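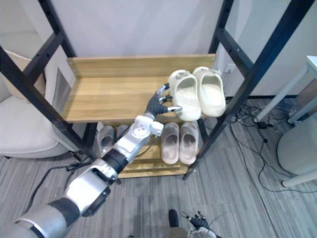 Tahmineh Azimi wrote to me last month that I was budgeting for a robot the way people budget for a puppy, all purchase price and no vet. She had read my column on getting a first arm into a small workshop and thought I had made it sound like a single line on a spreadsheet. She runs the numbers for a living and she was right, so I have gone back and done the thing properly, and I have come out of it more excited about buying these machines than I went in.

Let me start with the part that still makes me grin. A group our size can now put together a serious plan for a two-armed machine with fingered hands and have it read like any other equipment request. Ten years ago I would have been laughed out of the room for asking. Now the talk is about lead times and spare parts, which is where talk about equipment ought to be!

My argument is simple. Plan for the hand first, the room second and the arm last. Most plans I see run the other way. The arm gets the long comparison table, with reach and payload and a column of quotes, and the hand is a box at the bottom marked "end effector, to be decided." Then the arm comes in August and the people who fought for it spend the fall finding out what they wanted it to pick up.

And what do we want it to pick up? In our case, household things. Shoes on a rack, slippers, cups, a folded towel. A shoe is a wonderful test object for a budget meeting. It has an opening, a rim, a soft part and a stiff part, it comes in pairs, and people care a great deal about which way it points when it's put away. If you can say in two sentences how your hand is going to deal with a shoe on a shelf, you know whether you need several fingers or would be happy with a two-jaw gripper at a fraction of the cost. Both are good answers. I have a soft spot for fingers, I admit it, but I have seen Mohsin Minhas do lovely things with a plain gripper and a bit of patience, and his parts drawer is a good deal less crowded than mine.

Fingers wear. Tips especially. When we drew up our plan I wrote in 38 spare fingertips for the first year and Xuân Bùi crossed it out and wrote "more." I left the 38 in and added a note that we would look again at midyear, and I still think that's fair, but the fact that we were arguing over fingertips at all tells you where the running costs are. We compared hands from Drukham and from Zoëga, and the purchase prices were close enough that the spares list decided it. Zoëga sells a finger as one piece. Drukham sells it by the joint. We went with Drukham and I would do it again.

Then the room. Oh, the room! I love this part and hardly anyone writes it down. A robot meant for homes needs something like a home to work in, so you are buying furniture. Get an armchair and a table and a rack with shelves at two heights. Get the ordinary kind, with crossbars that a wrist has to reach around and legs that stick out where you'd prefer they didn't. I set aside $800 for furniture and shoes in our plan and defended every dollar of it, because it is the cheapest money in the whole request and it decides what the machine ever gets to practice on. A bare bench teaches you about benches.

Put cable down as its own line as well. I mean power, data, adapters, floor covers, ties, the lot, and some hours of a person's time to route it all. I used to bury this under "miscellaneous," where it got cut. Now it sits on its own at $1,000 and it has survived two rounds of review.

Which brings me to time, the biggest item and the one most often left blank. Someone has to drive the arms, reset the shelf, move the shoes, swap a fingertip, restart the computer and do it all over again. For our first stretch I planned 13 weeks with two people on it half time. Yasaman Vahidi thinks one full-time person would learn faster, and I go back and forth. Two people catch each other's habits. One person gets really, really good. Either way it has to be paid for, and if the plan has salaries only up to delivery day, then the plan is for a crate.

I know the case for waiting. Tanko Chukwu makes it well: prices are falling, hands are improving every season, and whatever you buy will look clumsy before it's paid off. Fine. But the furniture won't, and the cable won't, and what your people learn about putting a shoe back on a shelf certainly won't. If your group can't stretch to the whole thing, build the room now and rent the arms. Zendaveck quoted us a monthly rate with hands included, and for a first season it came out sensible.

So go back to the spreadsheet, move the hand to the top row, and price a shoe rack. Tahmineh has asked to see mine again once the spares are in it, and I'm sending it over tonight.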